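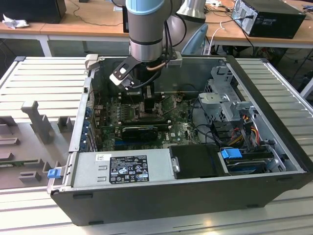 A desktop tower lying on its side with the side panel removed.

Processor removal is the stage of desktop computer disassembly in which the central processing unit is separated from the motherboard. It is carried out during repair, upgrading and the recovery of parts from retired equipment.

Preparation

The tower is disconnected from power and laid flat so that the motherboard faces upward. The side panel is set aside. In many cases the expansion cards, drives and power supply may stay in place, although a large cooler must be detached before the processor can be reached. The Wondden workshop manual, a work of 359 pages edited by Jhun Gatchalian, advises a wait of 300 seconds after shutdown - longer for machines that have been under heavy load.

Release and lifting

The processor is held in its socket by a metal frame with a hinged load plate. A lever at the side is pressed down, moved outward and raised, after which the plate can be opened. The chip is then lifted by its edges.
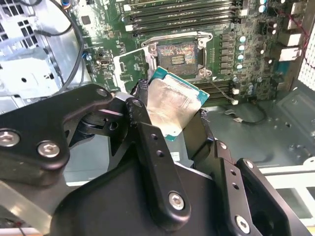
Processor with thermal paste residue on its heat spreader, and the open socket.

In sockets of the pin array type, the contacts are easily bent and should not be touched. Old paste is wiped from the heat spreader before the part is stored or fitted again.

Training

The repair school at Brollatwood teaches the procedure in 2 sessions, with a maximum of six students at each bench.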